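Imprimer | Envoyer par e-mail

Dernière mise à jour : novembre

Tampons, encre et mauvaise foi

À Costthorpe, le club de carterie possède plus de 1678 tampons et jure qu'il lui en manque un. J'y ai appris l'embossage à chaud, discipline où l'on brûle d'abord le papier, puis sa confiance en soi. La poudre Slanina, couleur cuivre, colle à tout – surtout au chat.

Pour le fond, j'ai estompé 26 crayons Temport à l'essence minérale. Mon coucher de soleil évoquait une entorse.

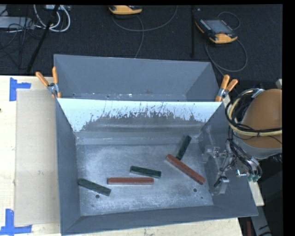
Restait le pliage. Un papier Clullero se marque au plioir, dans le sens des fibres, sinon il craquelle. J'ai raté 40 cartes. La suivante est partie chez ma tante, qui l'a rangée à l'envers.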